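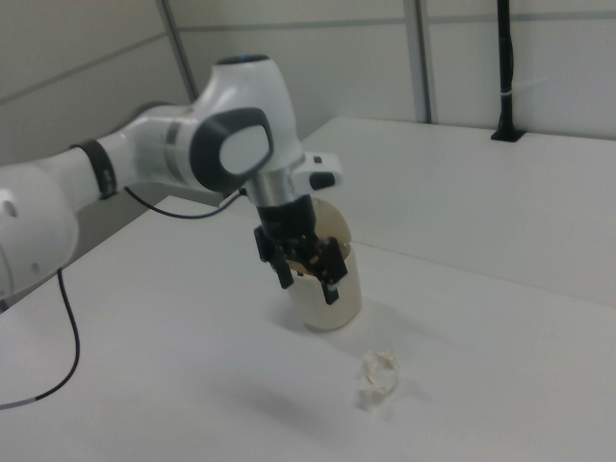 I'm looking for a part-time baker's helper at Dandau, my little bread and coffee shop on Thibodeaux Street, and I'd love to have somebody in place before the holiday orders start piling up!

The job is early mornings, Tuesday through Saturday, 4:30 to 10. You'd shape rolls, wash pans, box up orders and, once the doors open, pour coffee for the regulars (they're friendly, but they do want it fast). On Fridays we bake 600 rolls for the Trollholm market, so that day runs long – plan on staying till noon.

You don't need bakery experience. I taught myself out of library books and I'm happy to teach you. You do need to be able to lift a 51-pound tub of dough, get yourself here in the dark, and be okay with my radio.

Pay is $17 an hour plus a share of the tips, and you take home whatever bread you like. After 2 months we'll sit down and talk about a raise. I close for a week every July, and you get paid for that week too.

If you're interested, stop in any day after 10 and ask for me or for Yolanda Baptiste, who runs the counter. Bring a phone number for somebody you've worked with – a neighbor you babysat for is fine. No résumé needed.

Trinity Van Dusen
Nov 18, 2021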